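Budget for the table before the arms

Most equipment requests for small robots are written backwards. The arms go on the first line, with a price beside them, and everything else is bundled into a row called sundries. I have read a fair number of these requests and written several, and I think the habit costs more than any bad choice of arm.

Take cloth folding, which is what our group at Troltstead works on. A pair of arms, a white table and a T-shirt sounds like a short shopping list. Our first request for it came to 1742 pounds, and the person who signed it asked why the figure was so exact. It was exact because we had added up only the things we could find on a web page. Cables were in there. Hours were not.

What the money is for

The work is slow and mostly made of small adjustments. Sleeves go in over the chest, the sides come in towards the middle, and the cloth bunches wherever it likes. Every attempt needs a shirt laid out again by a person, and that person has to be paid or taken off something else. We allowed 30 hours for setting up and used them all before we had settled where the arms should stand.
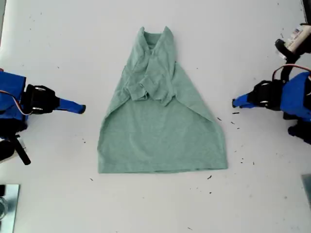 Spend on the dull parts

My view is that the arms should take no more than half of a first budget. We set aside 800 pounds for them and another 800 for everything that holds, feeds, lights or replaces them, and I would now defend that split to anyone. A servo that fails is a nuisance if there is a spare in the drawer. If there isn't, two people wait for the post.

Capucine Aubert, who plans our purchases, disagrees with me on one point. She would buy a better arm and fewer spares, on the grounds that cheap joints wear and a worn joint spoils weeks of work before anyone notices. She has a case. When we compared the Rey quote with the one from Kindari, the dearer of the two came with a longer guarantee, and I gave that too little weight. I still think a group that has never run a pair of arms should start cheap, as it does not yet know what it will break.

Cleaning belongs in the plan too. A white surface shows every crumb and speck, and wiping it down takes minutes out of each session. The same goes for cables. They need slack to follow the arm and somewhere to go when it comes back, and sorting that out is a proper job with a cost.

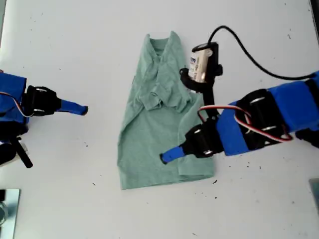
Right arm over the shirt, with the camera mounted above its wrist.

Cameras are where I would be strictest. People ask for one, then for a second, then for a mount and a longer lead for each. Our Skorkel project now has a rule that no camera is ordered without its bracket and cable on the same form. It has made the forms longer and the arguments shorter.

None of this needs a clever method. Before the next round in February I would ask every group to write down who will lay out the cloth, who will clear up, and what happens on the day a joint stops moving. Put a price against each answer, then go and look at arms.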